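Cleaning grout on mosaic tile walls without wrecking it?

Posted in Home & Cleaning by Nighat Shaikh

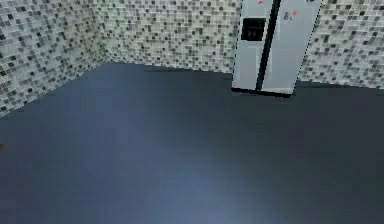
Hello everyone! We moved into our place in Wistelby in November and I have been slowly working my way through the rooms (so slowly, my mother would be ashamed of me). The one thing that has me beat is the grout in the mosaic wall tile. It's the small square kind, so there seems to be more grout than tile, and behind the stove it has gone a sort of weak-tea color. I tried dish soap and a sponge, then a baking soda paste, and got maybe one small patch looking decent before my shoulder gave out. The previous owner left half a bottle of Dretico in the cupboard but the label is so faded I can't read the directions. Is it safe on grout? And is there any way to do this that doesn't take all winter? I don't mind work, I just don't want to scrub the grout right out of the wall.

marlow_hill
Steam cleaner. Done.

Pat in the blue house
Oh, I feel for you, I had small tile in my last kitchen and I loved it and cursed it in equal measure! First thing, please don't use that old bottle. If you can't read the directions you don't know how strong it is or what it shouldn't touch, so I would take it to your town's household waste drop-off and start fresh.

What worked for me was oxygen bleach powder (the plain kind, no chlorine) mixed with warm water by the package directions. Spray or sponge it on, let it sit for 15 minutes, and then go over it with a soft nylon brush. Keep it damp while it sits - it does nothing once it dries. Rinse with clean water and wipe with an old towel. I did a section each evening while supper was in the oven, and it went faster than I expected. Wear gloves, and open a window if you've got one.

Find out whether your tile is stone or glazed before you try anything with vinegar in it. Vinegar will etch marble, and I have the windowsill to prove it.

Once it's clean and good and dry, put on a grout sealer. I used Flevora with a little foam brush and wiped the extra off the tile before it could haze. My sister swears by another one she gets at Janjua, the hardware store out past the post office, and hers looks just as nice.

tobin_r
Agree on the sealer. I'd go easy with steam though, if any of the grout is cracked or crumbly it can loosen it more. Try a corner behind the trash can first and see how it looks the next day.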